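Re: Flultex FX-2 upper body kit, evaluation unit
From: Afaf Matar
To: bimanual-list

Fares Masri wrote:
> Before we renew the loan on the Flultex kit I would like to know
> whether the wrist update changed anything, and whether the hands
> are worth the extra over the Gorneck grippers. Also, is 16 kHz on
> the audio channel fixed?

Audio channel is fixed at 16, yes. It is set in firmware and the vendor has no plan to open it.

Wrist update: installed in September on both arms. Backlash at the last joint is lower on the left and unchanged on the right. I logged 1011 reach cycles at the sink island without a controller fault. The old build would drop the bus somewhere past 600.

Hands: the thumb has less side travel than the data sheet suggests. Fine for cups and cloths, marginal for anything flat on the counter. Gloves stay on for all runs, so the friction numbers are for the gloved hand only.
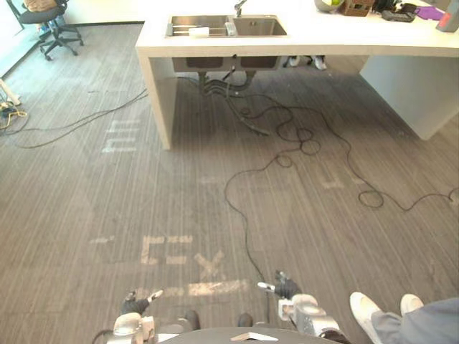 Farley asked whether the base can be driven up to the counter with the arms already forward, or if they have to be stowed first. On our Yatsenko base the controller refuses any drive command until both elbows are tucked, and that costs 12 seconds per approach.

No stow needed on the Flultex. It limits base speed with the arms out, and the limit can be edited in the config file. I left it at the default. Floor cables are a separate matter: the base has no detection for them, and the manual says only to keep the path clear.

My recommendation is to extend the loan, keep the hands, and ask for a replacement right wrist before paying for anything.

Afaf

Comments (3)

Gorneck user: Which config key is the speed limit? It isn't in my copy of the manual.

Afaf Matar: base.arms_out_max, second section. Restart the controller after editing.

F. Masri: Wrist request sent to the vendor.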